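DREMVILLE PUBLIC LIBRARY
BOARD OF TRUSTEES
MINUTES OF THE REGULAR MEETING — OCTOBER

The meeting was called to order by the Chair at 6:30 p.m. in the Lower Level Meeting Room, Main Library. A quorum was present. The Library Director, the Head of Adult Services, the Head of Youth Services and the Facilities Manager attended for the full meeting. Lensa Gebremichael, Programs Librarian, attended for Items 5 and 6.

1. APPROVAL OF AGENDA

The Chair asked that the report on the robotics open day be taken ahead of the budget transfer. There was no objection and the agenda was approved as amended.

2. MINUTES OF THE PREVIOUS MEETING

One correction was made. In Item 7, "lease" should read "license" in both places. The minutes were approved as corrected, with one trustee abstaining due to absence from the previous meeting.

3. PUBLIC COMMENT

A resident of Holst Avenue spoke in favor of the open day and asked that a second one be held on an evening, as she works weekends. She also asked whether the large print shelves could be moved closer to the elevator. The Chair thanked her and referred the second matter to the Director.

A second resident objected to the use of the Reading Room for the open day. He said he had come to read the newspapers and found the room closed with no sign at the parking lot entrance. The Director apologized for the missing sign. The Chair noted that room use would be discussed under Item 5.

4. DIRECTOR'S REPORT

The Director reported that the replacement of the book return conveyor is complete. The belt now stops by itself when a bin is full and sends a message to the circulation desk. Staff asked for the alert tone to be made quieter, and the installer will return to do so.

The catalog was offline for one morning. Paper slips were used at the desk and all loans have since been entered.

The contract for window cleaning has been renewed on the same terms. A trustee asked whether the skylight is covered by the contract. The Facilities Manager confirmed that it is, once a year.

The report was received and filed.

5. ROBOTICS OPEN DAY — REPORT AND DISCUSSION

5.1 Attendance and arrangements

Ms. Gebremichael presented her written report, which had been sent to trustees with the agenda. The open day ran from 10:00 a.m. to 3:00 p.m. in the Reading Room and the adjoining hallway. The door counter recorded 326 visitors to the event, against a planning figure of 400. She considered this a good result given the rain and the road work on the north side of the building.

Three stations were offered. Brillix, a local firm that builds warehouse equipment, showed a small wheeled cart that follows a painted line. The Trusent laboratory brought its tabletop kitchen. The third station, run by library staff, allowed visitors to arrange printed cards into a set of instructions for a partner to carry out. Ms. Gebremichael noted that the card station was the busiest of the three before noon and that many adults took part without children.

Twenty-one comment cards were returned. Most were favorable. Several asked for more chairs, and two asked for a quieter hour for visitors who find crowds difficult. One card said only "more time with the cart."

A trustee asked why so few cards had been returned. Ms. Gebremichael said that the box had been placed by the coat rack, where it was easy to miss, and that next time it would be put on the exit table with pencils.

5.2 The tabletop kitchen

Trustees who had been unable to attend asked for a fuller account of the Trusent station, as most of the letters received by the Board had mentioned it.

Ms. Gebremichael said that the laboratory studies how a machine can learn household work such as setting out food, moving cookware and putting things away. At the open day its staff gave short talks on the hour and answered questions between them. Visitors stood behind a floor line and did not handle the equipment. She had asked the laboratory to avoid technical terms where it could, and she felt the speakers had done this well, with the exception of the first talk, which ran long.

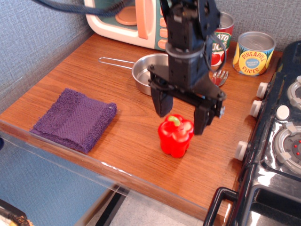 Choosing what to put in front of the arm had taken up much of the planning, Ms. Gebremichael told the Board, and she had pressed for items that a young child would know by name. The toy red pepper, with the open gripper just above and behind it, had served her purpose well, and she wished to see it used again. A trustee observed that a folded towel is a very different thing to pick up from a pepper or a can of pineapple slices, and asked whether the talks had made that point. Ms. Gebremichael replied that the second and third talks had done so, and that she would ask for it to be included in every talk in the future. She added that soft goods change shape when they are gripped, and that this had produced some of the best questions of the day from visitors of school age.

The Head of Youth Services said that the play kitchen setting had been familiar to children from the preschool room upstairs and that this had helped shy visitors to ask questions. She suggested a matching book display for any repeat event, with picture books on cooking next to introductory titles on machines. Staff had pulled such titles on the day, but the cart was left in the workroom until after lunch.

A trustee asked whether the demonstration might give the public an inflated idea of what such machines can do. Ms. Gebremichael said that the speakers had been asked this directly. They had told visitors that the arm works slowly, that it makes mistakes, and that a person must be present whenever it is running. She recommended that a printed handout saying the same be prepared for those who do not stay for a talk. The Director supported this and asked that the handout be offered in large print.

A trustee asked whether any images or voices of visitors had been recorded by the exhibitors. The Director said that the exhibitor agreement does not allow it without written consent and that both exhibitors had signed the agreement before setup.

5.3 Costs

The Director reported that the library spent $390 on the open day, covering printing, floor tape, extension cord covers and refreshments. The exhibitors charged no fee. Staff hours were met from the regular programs schedule, with one shift moved from the children's desk.

A trustee asked that staff hours be shown separately in future event reports so that the Board can see the full cost. The Director agreed.

5.4 Room use and safety

The Facilities Manager reported that the Reading Room has enough outlets for the stations but that two of them are on the same circuit as the public copier. The copier was switched off for the length of the event. He recommended that any future event use the outlets on the east wall. He also reported a scuff on the floor near the periodicals, which has been cleaned.

The hallway became crowded shortly before the 11:00 a.m. talk. Staff held the doors for several minutes until people had moved through. The Facilities Manager asked that talks be given in the Lower Level Meeting Room if they are offered again, with the equipment itself remaining upstairs. Ms. Gebremichael was concerned that separating the talk from the arm would weaken both. After discussion, the Board asked the two of them to return with a floor plan.

On the closing of the Reading Room, trustees were of differing views. One held that the room should never be closed to readers during open hours. Others felt that a single day with proper notice was acceptable. It was agreed that newspapers and four armchairs will be placed in the Local History Room whenever the Reading Room is in use for an event, and that signs will be posted at all entrances one week ahead.

MOTION: That the report on the robotics open day be accepted, and that staff be directed to plan a second open day in the spring, to include at least one evening hour and one quiet hour. Moved and seconded. The motion carried, with one trustee opposed.

The Chair asked that letters of thanks be sent to Brillix and to the Trusent laboratory on behalf of the Board.

6. SCHOOL VISITS

Ms. Gebremichael reported that the middle school has asked whether its sixth grade may visit the Trusent laboratory on its own premises, with the library helping to arrange the trip. The laboratory is willing but can admit only small groups. The Board had no objection to staff helping with scheduling and reading lists. The Chair stated that transport and supervision must remain with the school. No vote was needed.

Ms. Gebremichael left the meeting at 7:50 p.m.

7. BUDGET TRANSFER

The Director requested a transfer from the furniture line to the building repair line to cover work on the rear steps. The handrail is loose and the lowest step has cracked. Moved and seconded. The motion carried.

8. POLICY REVIEW — EXHIBITOR AGREEMENT

The Board reviewed the present exhibitor agreement. Two changes were requested: that exhibitors state their power needs in writing before setup, and that the section on recording be moved to the first page. The Director will bring a revised text to the next regular meeting.

9. ACTION ITEMS

Director: letters of thanks; revised exhibitor agreement; response on the large print shelves.
Programs Librarian and Facilities Manager: floor plan for the spring open day.
Programs Librarian: draft handout, in standard and large print.
Head of Youth Services: book list to go with the kitchen station.
Facilities Manager: signs for all entrances, including the parking lot.

10. ADJOURNMENT

There being no further business, the meeting was adjourned at 8:25 p.m.

Respectfully submitted,
Secretary to the Board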